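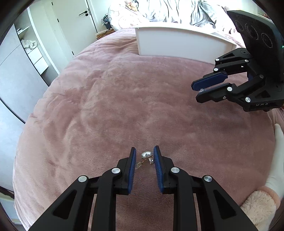
The big toys come back by themselves, one parent in Skullum wrote to us, but a ring goes down into the bedspread and that is the end of it until laundry day. We heard this so often, and in so many friendly variations, that we decided to give small jewelry a section of its own, although it makes up only a modest share of the 1,915 objects logged in the home inventories. It is a category that families care about far more than its price would suggest, and it behaves quite differently from blocks, crayons or dress-up clothes.

4.2 Small jewelry and the bed as a sorting surface

When we drew up the diary forms, we expected children's rings, bracelets and hair clips to be put away at a dresser or a desk, and we printed the answer choices with that in mind. By the second week the families in Beddoe had crossed out our choices and written "bed" in the margin, and we are grateful to them for it. The bed is wide, it is soft enough that a dropped bead doesn't bounce, and a child can spread out everything she owns and still have room to kneel beside it. The trouble comes with the blanket. In the Clumar homes, where plush covers were common, parents spoke of patting the whole surface with a flat hand before they would let anyone lie down, and several kept up the habit long after the diaries had been handed in.

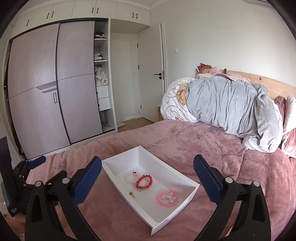

Shallow containers deserve more attention than the storage literature has given them. Most of the advice we reviewed is concerned with capacity - how much a box will hold, how neatly it stacks - and says very little about whether a child can find a particular bracelet without tipping everything out. Our families were mostly untroubled by capacity, as a whole collection could usually be held in two hands. What they wanted was to see it. In a low white tray like the one in Figure 2, the red beads and the translucent white ones can be told apart even where one bracelet lies across the other, and the sparkly bow clips resting inside the pink bracelet are still in plain sight. We came to call this arrangement nesting. We had not asked about it at all, so we can't say how common it is, but parents brought it up with real affection, and children in the Bollwood visits defended their nests quite firmly when a grown-up tried to straighten them.

Trays do have a weakness, and it showed up as soon as something had to be carried. A tray that was perfectly good on the bed became a worry on the stairs, and a fair number of diary entries end with a line or two about crawling around on the landing. We scored each container for visibility and for carrying, both out of 90, and the low trays lost most of their points on the second scale. Households that had tried both kinds tended to settle on a taller bin with some sort of handle for moving things, with the tray kept for choosing what to wear.
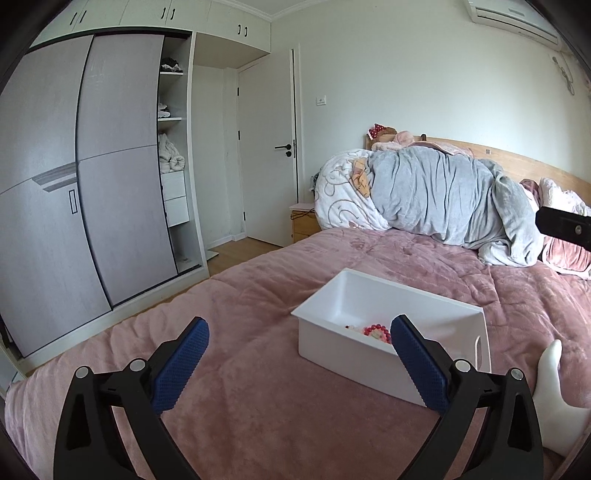 Give me a bin with sides and I will forgive it anything, went one reply from Bollwood, and the writer went on to explain that her daughter's beads had been living at the bottom of one since September. We did look into whether the deeper walls of a bin (Figure 3 shows one with a handle slot and a small cluster of beaded things near the front) made children slower to find what they were after. They did, a little, mostly when the bin was also holding toys. When it was kept for jewelry alone, the difference was small enough that we would not want to build an argument on it. Lining the bottom with a pale cloth seemed to help with the darker beads, and we return to liners in Section 4.3, together with the matter of single earrings, which turned out to need a separate coding scheme and a good deal of patience.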